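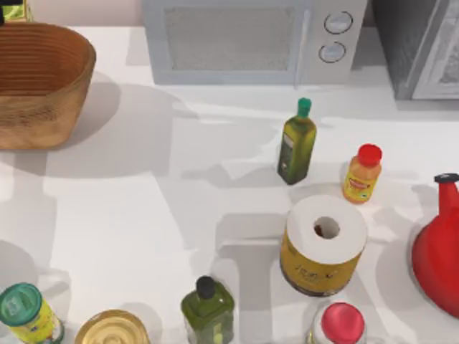 Section 5: Using your Donder at rallies, marches and public meetings

By now you will have charged the battery, paired the two microphones and had a little play in the garden or the hall. Speaking to a crowd outdoors is a different business, so please read this section through once at home, with a cup of tea, before you try it in a square full of people.

Everything here applies to the Donder 1602 on its tripod. If you are carrying the speaker on the shoulder harness during a march, go to "On the move" further down.

Before the day

1. Charge the main battery overnight until all the lights on the side panel stay green. A flashing green light means it is still filling up.

2. Charge the spare as well, if you bought one. It charges in the same cradle but not at the same time, so leave yourself two evenings.

3. Ask whoever owns or manages the place whether amplified sound is allowed, and between what hours. Rules vary a great deal from one town to the next and sometimes from one end of a park to the other. Get the answer in writing and keep a copy in the lid pocket of the case, where there is a clear sleeve for it.

4. Decide who will look after the speaker. It should be one person, and it should not be somebody who is also speaking, holding a banner or talking to reporters.

5. Write each speaker's name on a strip of tape, in order, and stick the strip inside the lid. The operator will be glad of it.

Note: Cold weather takes a good bite out of the battery. For a remembrance gathering or a vigil in November, keep the spare in an inside coat pocket until you need it.

Choosing your spot

The Donder will carry clearly to a standing crowd of 800 in a reasonably open place, and to fewer if there is traffic on two sides. Try to put a building or a solid wall behind the speaker and open ground in front of it. Steps are lovely if you have them. Statues and monuments are trickier than they look, as people naturally want to stand right at the foot of one, and a big stone plinth close in front of the speaker throws the sound straight back into the microphone. Set up to one side of it, and a little forward.

When we tried out the tripod at Darkthorpe Park, Anneli Halonen spent most of an afternoon walking round the bandstand with a notebook, and the best position was a good deal further from the microphones than any of us had guessed. It is well worth sending a friend to the back of the ground to wave at you when they can hear.

Caution: Never fix the tripod, cables or speaker to a statue, railing or memorial, even for a few minutes and even with soft straps. Keep clear of wreaths and flowers.

Caution: Leave a clear way through for wheelchairs, prams and ambulances. Cable that has to cross a path must go under the rubber cover supplied.

Setting up

1. Open the tripod legs fully and press down on the collar until it clicks. On sloping ground, point one leg downhill.

2. Fit the speaker to the pole while the pole is still low. Two people are best for this, although one tall and patient person can manage.

3. Turn the locking ring clockwise until it stops, then raise the pole. Slide the steel pin through the hole nearest the collar.

4. Hang the sandbag from the centre hook. Do this on calm days too, please.

5. Check that the volume is at zero, then press and hold the power button until the ring glows white.

6. Switch on microphone A. Wait for the short tone before you switch on microphone B. If you hear the tone twice, switch both off and begin again from this step.

7. Ask someone to speak in an ordinary voice and bring the volume up slowly to 5. Walk forward and listen. Most outdoor meetings sit happily between 5 and 7, and the dial goes up to 10 for the rare occasions when a brass band has arrived early.

8. If the speaker whistles, turn it down first and then move the microphone further behind it. Turning the Tone dial a little to the left often helps as well.

Caution: Do not let anyone stand directly in front of the speaker when the volume is above 7. Children in particular love to put an ear to the grille.

Helping your speakers

People who have never used a microphone tend to hold it down by the belt and wave it about as they warm up. Show each one how to keep it a hand's width from the chin — that really is all the training they need. Gloves are fine. The foam windshield should stay on throughout, and there is a second one in the small zip bag, since they do blow away.

Between speakers, use the Hush button on the side panel. It silences both microphones without switching them off, and the ring turns amber to remind you. Pressing it again brings them back.

On the move

1. Take the speaker off the pole and clip it to the harness by all four rings.

2. Slide the switch on the underside from STAND to WALK. The volume is now held to a lower limit and the dial will not go past it.

3. Use one microphone only, and keep whoever is holding it behind the person carrying the speaker.

4. Change carriers every half hour. The speaker is heavier at the end of a route than at the start of it, as Vinh Thái in our workshop will tell anyone who asks.

If a police officer or a steward asks you to stop, press Hush straight away. You can sort out the rest of the conversation more easily in the quiet.

Packing away

Turn the volume to zero, switch off the microphones and then the speaker. Lower the pole before you remove anything from it. Wipe the legs dry if the grass was damp, and leave the case open indoors overnight. The sandbag can be emptied through the flap at the bottom.

Spare windshields, pins and harness clips can be ordered from Noromico using the card at the back of this booklet. Section 6 covers indoor meetings, including the use of a hearing loop.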